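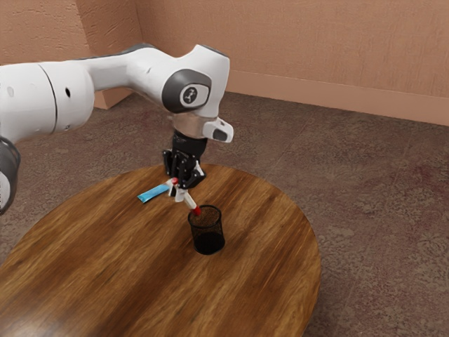 A student in the September section objected that a buyer who gets what the listing shows has nothing to sue over. The objection is a fair one, and most of this handout deals with it.

Handout 4: Misrepresentation in Private Sales
2023-10-01

The sale we use throughout

A collector in Hallport buys a signed game jersey from Farkuvero, an online reseller. The price is $2,141. The listing says "worn in play, signature checked." The jersey arrives and matches every photo in the listing. Six weeks later a second dealer, Gouveia, examines it and says the signature was printed by machine. The collector wants the money back.

The student's point is that the buyer received the same jersey that was offered. True, but the listing did more than offer an object. It made two statements about it, and the price depended on both. A claim for misrepresentation is about the statements.

What the buyer has to show

For fraud, the usual list runs:
a false statement of fact
the seller knew it was false, or did not care whether it was true
the seller meant the buyer to rely on it
the buyer did rely on it, and had good reason to
a loss came from it

Knowledge is the hard part. Farkuvero will say it bought the jersey from Getum for $747 and passed along what it was told. The low price does not prove anything alone. It may support an argument that the seller should have asked questions, and that sounds more like negligence than fraud. Keep the two apart in your answers.

Opinion and fact

"A great piece for any fan" is sales talk. "Signature checked" is a statement of fact — somebody either checked it or did not. Watch for phrases in between, such as "believed to be authentic." Courts look at who is speaking, how much that person knows about the goods, and what the buyer could find out alone.

Breach of warranty

A buyer who cannot prove knowledge may still have a warranty claim. A description that becomes part of the deal can be an express warranty even if the seller was honest. The usual measure of damages is the value as promised less the value as delivered. Punitive damages are generally not available on this claim.

For next class

Read chapter 6. Write one page on whether Gouveia's opinion is enough to show the signature is false, and what else you would want in the file — emails, the Getum invoice, earlier listings for the same jersey. Assume the claim was filed on time.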